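Minutes of the February meeting, Caputo Street Computer Club

We got going at 7:10 in the back room at Drakmont Hall, late as usual, and I had the notebook again so you're stuck with my version. The January minutes were approved with one fix: the projector we borrowed was the Allex, and I had written it down as ours. Sorry!

Money

We have $726 in the account. The hall wants $400 for the spring and everybody was fine with paying it now (the discount for paying early is tiny, but I'll take it). That leaves us a bit thin until dues come in, so please bring yours next time.
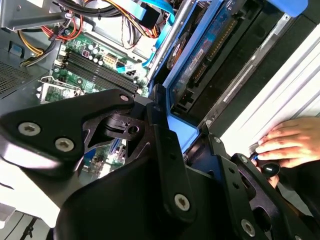

Spring swap meet

Long talk about this one. Jirov has offered us their parking lot, which is bigger than the church lot and has shade, but there's no bathroom and I can't see people staying past lunch. The church lot is free again if we sweep up after. We voted for the church. Tables will be 2 to a seller, first come first served, and I'm making the sign-up sheet this week. No CRT monitors this year, please, we got stuck with the leftovers last time and the dump run was miserable.

Old PCs for the library

The library would love more desktops for its homework room. We agreed to wipe every hard drive before a tower leaves our hands, even if the donor swears it's blank.
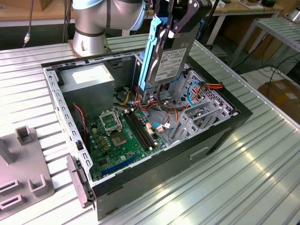 I also want a sheet taped to each tower with the memory and drive size written on it, and that passed without much fuss. Keyboards are welcome, printers are not (I will die on this hill).

Newsletter

The last one went out to 559 addresses and a pile of them bounced. I'll clean up the list before the next issue. Send me your articles, even short ones!

We wrapped up at 8:45. Next meeting is same room, same time, and somebody else is bringing the cookies.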